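**Hodmont Quartet opens its November season with a piece that took longer to tune than to write**

The Hodmont Quartet will begin its new season in November with the first performance of "Slow Ferry," a string quartet by Oanh Bùi. It runs 50 minutes without a break. Audience members are advised to make their arrangements beforehand.

Bùi wrote the piece over two winters, the second of which she describes as "mostly erasing." It calls for all four players to retune their lowest string during the music, at 10 separate points, while pretending that everything is fine.

"I like the sound of a string going slack," Bùi said. "The players like it less. Phong sent me a very polite email with a great many paragraphs."

Phong Phan, the quartet's cellist, confirms the email and stands by its contents. He has since come around to the work, particularly the long duet with viola near the end, where he is allowed to stay in tune for five whole minutes.

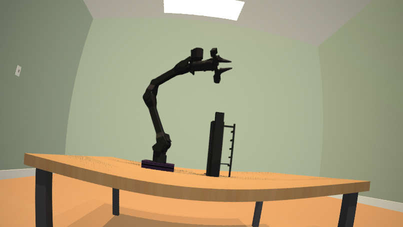 The rest of the program is kinder to the pegs. The quartet will open with Haydn, chosen by first violinist Hortensia Cárdenas on the grounds that people should hear what the instruments sound like before Bùi gets to them. There will be an intermission between the two works, with coffee. The coffee has been the subject of letters in past seasons and comes from a different supplier this year.

"Slow Ferry" was commissioned by the Bednárik Fund for New Chamber Music, which asked for a work "of modest length." The fund has been gracious about it.

A recording will follow in the spring on the Truvance label, produced by Joar Isaksson. Isaksson made the quartet's last album, a set of dances that sold better than anyone had planned for and briefly went out of stock. More copies of this one will be pressed, though he declined to say how many more.

"It's a quiet record with some alarming creaks in it," Isaksson said. "I'd ask people not to return it for that. The creaks are in the score."

Doors open at 7 p.m. and the Haydn starts at 7:30. Latecomers will be seated at intermission. Bùi will talk with listeners in the lobby after the concert and has agreed to take questions about the ending, which has two versions. The players will choose between them on the night.

Review tickets and scores are available from Crisóforo Medrano at the Hodmont Quartet press office. Please say which ending you would prefer to see in print, as the score comes in separate volumes.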